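Sorting the kitchen bowls in January

In January I decided to look at all the bowls we own. We have too many for a small flat, and every time I open the cupboard something falls on my foot.
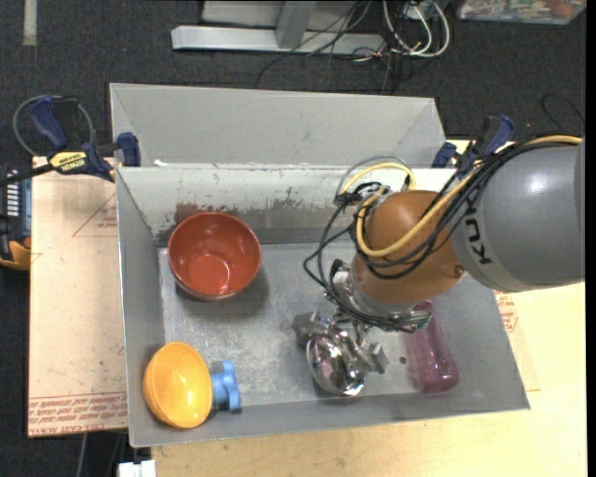
My wife Elaine prefers the metal bowls, as they do not keep the smell of onion. I like the coloured ones more. A red bowl makes even a plain salad look nice, and a yellow one is good for beating eggs, I find.

I washed everything with warm water and a soft sponge. Please do not use the rough side on shiny metal, it leaves small lines which never go away. I did this mistake with a bowl from my uncle Arlindo and I still feel sorry.

Now the large bowls stay on the low shelf and the small ones go inside them. Bottles have their own corner. Four bowls went to our neighbour Gilmar, who was very pleased. Next I must do the lids.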